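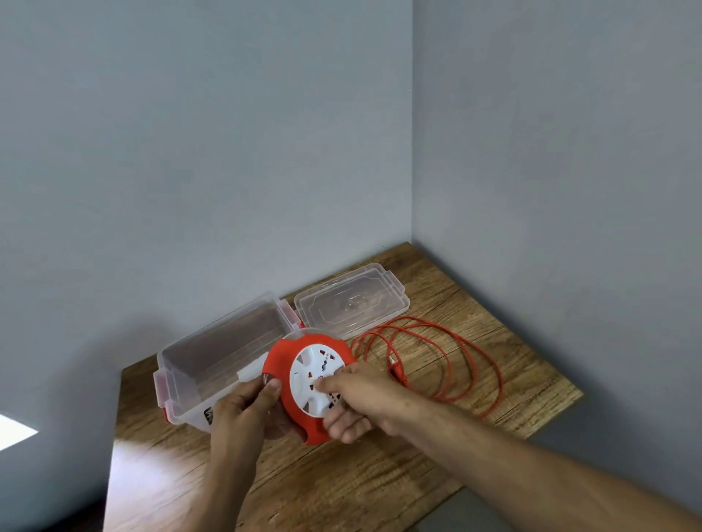 About > The Company > What We Do

Tilach is a contract calibration and repair laboratory for weighing equipment. We service bench scales, platform scales and analytical balances for food processors, pharmacies, assay offices and agricultural suppliers. The company was formed when two smaller workshops, Nevero Scale Service and Linton Instruments, combined their benches and test masses under one roof. The Nevero name is still used on our field service vehicles.

The laboratory has a floor area of 939 square metres. The mass room is held at 20 degrees Celsius and is separated from the repair area by a vestibule. Balances are left in the mass room overnight before calibration so that they reach thermal equilibrium. Units with a capacity above 300 kg are tested on the ground-level pad next to the loading dock, where the slab was poured separately from the rest of the building to limit vibration from vehicles.

Scope of work

Calibration covers eccentricity, repeatability, linearity and, where the instrument allows it, sensitivity. Results are reported as found and as left. If no adjustment is made, the certificate states this and only one set of readings is given. Measurement uncertainty is shown for every test point. We do not issue a pass or fail statement unless the customer has supplied a tolerance in writing.

Repairs include load cell replacement, flexure alignment, indicator boards, keypads and cabling. Parts for discontinued models are kept where we can get them, and the parts store currently lists 669 stock lines. Mechanical beam scales are accepted, but turnaround is longer as knife edges are reground in house.

Field service

Platform scales up to 2,000 kg can be calibrated on site. The customer provides a level approach, a power outlet and clear access for the test weight cart. Field crews work weekdays, with Saturday visits available for plants that can't stop a line during the week.

Records

Each instrument is given a Carré number on its first visit. Carré is our job tracking database, written in house, and it holds readings, parts fitted and certificate copies for the life of the instrument. Customers may request a full history at no charge. Where an instrument changes owner, the history is released only with the consent of the previous owner.

Receiving hours are 7:30 a.m. to 4 p.m. Instruments should arrive clean, with the pan and draft shield packed separately and the power adapter included. The annual shutdown for recertification of our own reference masses takes place in September.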